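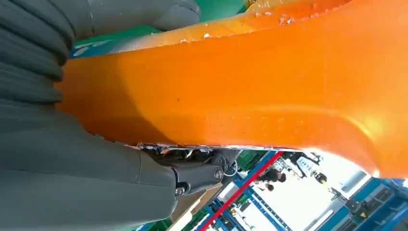 Dostadby bottle return to stay open through February

Sep 12, 2019

The bottle return point in Dostadby will stay open through February, the cleaning supply company Koder said. It had been due to close at the end of this month.

The return point takes back the orange plastic bottles that Koder sells its floor and surface cleaners in. Customers hand in empty bottles at the Medrano hardware store and get a credit slip toward their next purchase. Bottles that pass a check are washed and filled again. The others are sent out to be ground up for plastic.

In its first month the store took in 134 bottles. Koder said 118 of them came with a cap that fit and no cracks, and those went on to the wash line. The rest had split seams or missing caps, or had been used to store something else.

The company had expected to reject more. It said most customers had followed the instructions on the counter card, which ask people to rinse the bottle once and put the cap back on.

Wear on the outside is looked at separately. Scuffs and small specks in the surface do not count against a bottle as long as the wall is sound and the neck is round. Labels can be torn or faded, and they are replaced before filling in any case.

The rules are stricter for the large orange containers and housings that Medrano lends out with its cleaning gear. Some of these have been in use for years and show it, mostly along the rims. If the finish is chipping, the item is set aside and kept away from the filling area, where loose flakes could get into the product. Medrano said it would repaint pieces that are otherwise in good shape and retire the rest over the winter. 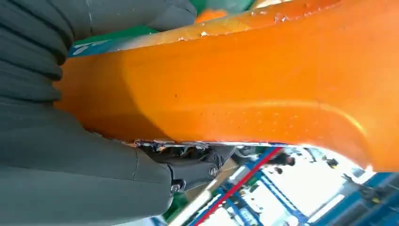
Chipped and worn finish along the upper rim of an orange shell.

A second change concerns the credit slips. Up to now they could be used only at the store and only for the same product. Starting next month they will also be good for anything in the Fidosex line of brushes and cloths, which Medrano stocks on the same shelves. The value of the slip does not change, and slips already handed out will be honored under the new terms.

Store hours for returns are also being changed. There have been 2 drop-off periods a day, one in the morning and one just before closing. Customers who came in at other times were asked to take their bottles home again, and the store heard complaints about that. Returns will now be accepted whenever the store is open, although the credit slip may have to be picked up later if the counter is busy.

Koder said it would look at the numbers again in February and decide then whether to make the return point permanent. It has set a target of 120 usable bottles a month. Below that, the company said, the trips to and from the wash line cost more than the bottles save. Above it, a second return point on the other side of Dostadby could be considered, but no location has been picked.

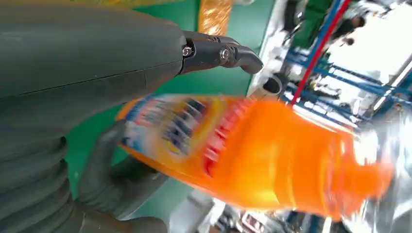
An orange plastic bottle with a label in blue, white, yellow and red.

People who plan to bring in bottles are asked to keep the following in mind. Only the orange bottles are accepted. Clear and white bottles from other makers should go in regular recycling. Bottles should be empty, but they do not have to be dry. Caps should be on. Labels can stay on, since soaking them off at home leaves glue that is hard to remove on the wash line.

There is no limit on how many bottles a household can return, but anyone coming in with more than a couple of bags should call the store first. Businesses and schools can arrange a pickup through Koder and will be billed or credited on their regular account.

Returns are made at the side counter at Medrano, past the paint shelves. The price of refilled bottles will be the same as new ones through the end of the extended period.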